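September, 9:40 am

Plosamura build 146, open-world test. Streaming hitch at the Sokuria gate is still there – dropped to 91 ms after the terrain cache went up to 2000 tiles. Raising it further did nothing. Horse AI still gets stuck on the bridge, reopened as bug 173.

Lorente quest chain plays through to the second camp. Dialogue skips one line if you mount during it. Left that for the next build.
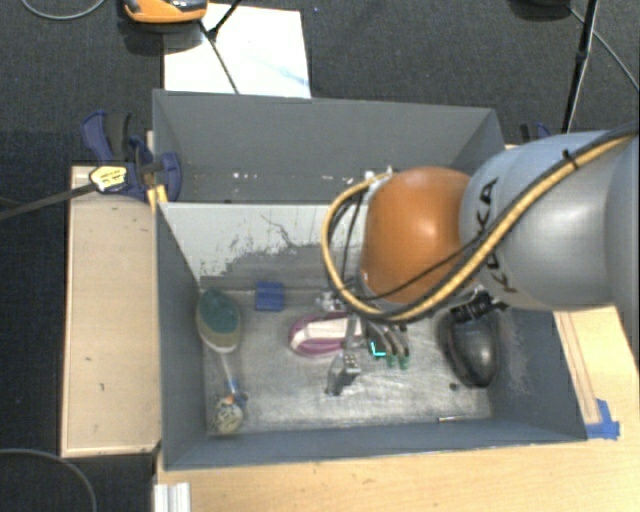
KUKA arm over the gray bin.

Next: retest bridge with old navmesh.

2 comments 0 shares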